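Chapitre 7
Les surfaces dures de l'habitat : sols, plateaux et objets posés

Objectifs du chapitre
À l'issue de ce chapitre, le lecteur doit pouvoir distinguer un revêtement en marbre d'un décor imitant le marbre, établir le relevé d'une pièce à sol dur et rédiger une consigne de rangement applicable par un tiers.

7.1 Définitions

On appelle surface dure toute surface horizontale dont le revêtement ne se déforme pas de manière perceptible sous le poids d'un objet domestique courant. La catégorie comprend les carrelages, les dalles de pierre, les plateaux de table et les plans de travail. Elle exclut les tapis, les moquettes et les assises rembourrées, traités au chapitre 5.

On distingue la surface de circulation (le sol) et la surface de dépose (le plateau). Un objet est dit en place lorsqu'il se trouve sur la surface que lui attribue la consigne, et déplacé dans tous les autres cas. Un couvert posé sur une table est en place pendant le service ; il ne l'est plus une fois le service terminé. Un jouet au sol est déplacé dès lors que la pièce n'est pas affectée au jeu. L'état de l'objet dépend donc de la consigne en vigueur et de l'heure du relevé.

7.2 Lecture du décor

Le veinage remplit une fonction décorative, mais il a une incidence directe sur le repérage des objets. Un décor chargé, à veines ramifiées et à plages colorées, réduit le contraste des pièces métalliques. Un sol clair à veinage gris fait au contraire ressortir les petits objets de teinte vive. Les reflets de l'éclairage interviennent dans les deux cas et doivent être notés au relevé.
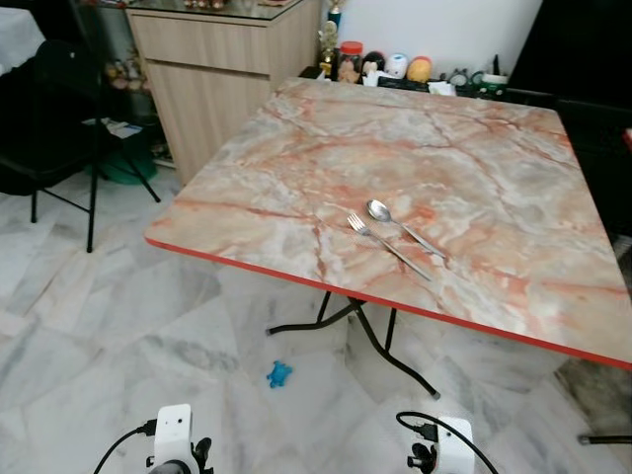 Fig. 7.1. Table pliante à décor faux marbre, fourchette et cuillère sur le plateau, petit jouet bleu au sol. 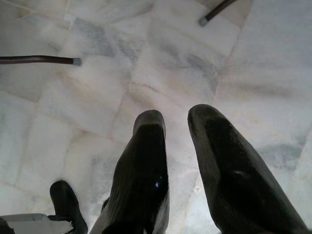

Fig. 7.2. Sol de marbre à veinage gris.

Le relevé d'une pièce s'effectue de la surface haute vers la surface basse. L'opérateur note d'abord le plateau, puis le piétement, puis le sol, en terminant par la zone située sous le meuble. L'ordre inverse conduit à omettre les objets masqués par le croisement des pieds, défaut relevé par T. Ibarra dans les fiches de l'enquête Livach, qui en compte 1 243.

Chaque ligne de la fiche comporte la désignation de l'objet, la surface d'appui, l'orientation lorsqu'elle est utile et la destination. La désignation reste générique. On écrit « fourchette », « cuillère », « jouet » ; la marque et le modèle ne figurent que si la destination en dépend.

7.3 Meubles pliants sur sol lisse

La table pliante pose un problème distinct de celui du meuble fixe. Son appui se réduit aux extrémités des tubes, généralement munies d'embouts. Avant tout déplacement, le plateau est dégagé entièrement, couverts compris. Le meuble est ensuite soulevé, jamais tiré, le frottement d'un embout usé pouvant rayer une pierre polie. Le pliage intervient après le contrôle du sol sous le piétement.

Echeverría recommande un contrôle des embouts tous les 15 jours en usage collectif. Nous retenons cette périodicité pour les locaux de type Praditz (voir tableau 7.2) et un contrôle annuel, au mois de mars, pour le logement individuel.

7.4 Plan du chapitre

La section 7.5 traite des revêtements de pierre et de leur entretien courant. La section 7.6 est consacrée aux plateaux décorés et à leurs chants, dont la couleur peut servir de repère lors de la mise en place. La section 7.7 présente la fiche de relevé dans sa version complète, avec les abréviations admises. Les exercices de fin de chapitre portent sur le logement témoin de Jarness, dont le plan est reproduit en annexe.

Termes à connaître : surface de circulation, surface de dépose, chant, piétement, embout, veinage, objet déplacé.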